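Home Issues Authors Submit Search

4. Doors, and how they get closed

4.1 Why the door got its own section

Most of the storage literature we read treats a cabinet as a volume. So many liters, so many shelves. The door hardly comes up, except as hinge wear. But in the diaries (Section 3) people wrote about doors more than anything inside them. Doors that stick, doors that swing back open, doors you have to lean on. 282 diary entries in all, and 129 of them mention a cabinet door in some way. We did not expect that and had no code for it at first. Added one in April, went back and recoded everything.

Three codes in the end: pull, push, leave. Pull is any opening by handle or edge. Push is closing by hand, including a second push after the first one didn't take. Leave is what it sounds like, door left standing open, sometimes for a whole evening. Bumping with hip or knee went under push. Olatunji argued for a seperate code and he may have been right, but there were too few to do anything with.

4.2 Flat hand or handle

The handle is for opening. For closing, hardly any of the diarists mention it. They write "pushed it shut," "gave it a shove," "palm on it till it clicked." Same in the home visits. A tall door especially gets closed with the fingers flat, and the spot chosen is near the free edge, at whatever height the arm happens to be. Low doors are different, more knee and foot. Figure 3 shows a flat-hand push.
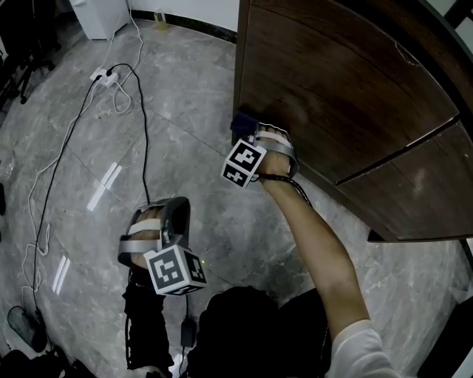

Figure 3. Right hand raised to a dark brown wooden cabinet door, fingers flat near its left edge. Gray marble floor.

Salamatu Nnaji, commenting on an earlier draft, wrote that we were making too much of the hand and not enough of the latch. In her view people push flat and high because cheap catches taught them to, years ago, and the habit moves with them from one apartment to the next, good catches or not. Give a household soft-close hinges and they will still shove. She also asked why we had no children in the sample. Fair on both. On the latch point we went back to the diaries, and several entries do support her: one household had all its doors refitted and was still pressing them shut months later, sometimes hard enough to fight the damper. On children, see limits below.

What we would keep from our own reading is the place of the hand. Far side from the hinge, nearly always, and that holds for old catches and new ones. It is where the least force is needed. It is also where finish wears and grease builds up, and participants knew it. "I wipe that one patch and leave the rest," one wrote. Cleaning guides tell you to do the handle. The patch beside the free edge gets less attention, and on dark wood it is easy to miss until the light is low.

4.3 Leaving doors open

Leave was the code with the most feeling in it. Couples disagree. Open while cooking was fine with nearly everybody, open after cooking was not. Reasons for leaving: hands full, coming right back, forgot. A few kept doors open on purpose to air the shelves, mostly in damp months.

Hall cabinets were left open less than kitchen ones. Akande's note on this from the visits is short and we give it whole: "hall door open = people walk into it." Big doors in narrow passages close early in the tidying, before anything else is put away, then get opened again for each item. Inefficient on paper. Nobody seemed bothered.

4.4 Limits

Diaries are self report. People write down the door that annoyed them and skip the 200 that didn't. The visits help a bit but a visited home is a tidied home. No children, as above, and only adults who could reach a top shelf without a stool, which we did not plan and noticed late. Door height was noted as tall or low and not measured. Should have been measured. Material was noted only when the participant mentioned it, so we can't say much on wood versus painted board and wont try.

Effiong and Amaral coded the push entries independantly and settled the differences by talking them through. Most of these were about the second push, whether it counts as one event or two. Counted as one here.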